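I'd been promising myself a trip to the Anetari open day for ages, and in March I finally got there (one train, one very slow bus). They do bin picking, and I went for the software, so I skipped the coffee and headed straight for the planning bench.

Capucine Masson was running it and let a few of us crowd round her screen. The planner is called Hanoris. Every time the perception side hands over a set of block poses, it throws out a load of candidate grasps and then starts crossing them off: fingers hit the wall, wrist hits the wall, arm can't reach. On the cycle she paused for us it had begun with 658 candidates and was down to 31, which seemed brutal to me, but she was quite pleased with it! 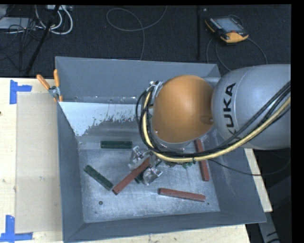 What I really wanted to know was how they choose between the ones left over. I'd assumed it was the highest grasp score and off you go, but they also weigh up how much the move is likely to shove the neighbours about, and a slightly worse grip often wins. Pascal Boyer, who wrote most of the scoring, told me they'd replayed 2202 logged picks to set that weight and he still isn't happy with it. We got into a long chat about shiny metal and depth data (my own pet hate), and he showed me the filter they use for stray points near the bin floor. It's much simpler than mine. I've pinched the idea.

The replay viewer was my favourite thing all day. You scrub back through a pick, click on any rejected grasp and it tells you which check threw it out and by how many millimetres. I've been doing that with print statements for two years, so you can imagine my face.

Lunch was soup and a cheese roll, then Ju-won Yeom gave a talk on retry logic that overran, and I had to leave during the questions to catch the 4.10 bus. Her slides should be going up on the Anetari site.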